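Apr 9, 2024

Today I woke up before the alarm and studied vocabulary in the kitchen. I have now 1486 words in my notebook. Ye-rin says that I should stop to number them and start to use them. She is right, but I like the numbers.

At lunch I called my mother. She wanted to know if I eat enough and if the apartment is still cold. I told her that the heating was repaired in March, and then she told me the same story about the neighbor's fence — I let her finish, because I like how she tells it. She has planted 300 onions this year. For two people! My uncle Dong-hyun will receive most of them, as always.

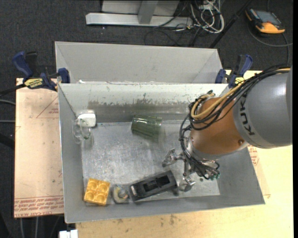
After the call I felt a little homesick, so I walked to the market behind the station and looked for perilla leaves. The first shop had none. In the second shop the lady gave me two bunches for the price of one and asked where I come from. I understood every word of her question, and I answered without preparing the sentence in my head. This made me happier than the leaves.

In the evening Chang-ho came by to return my rice cooker. We made soup, too salty, and he ate it politely. He is thinking of moving to the coast with Eun-ji, maybe in the fall. I said it is a good idea, but I will miss him.

Now it rains. Words of today: fence, bunch, stubborn. Tomorrow I must pay the phone bill and write to Gyu-bin, who is waiting for my letter for too long already.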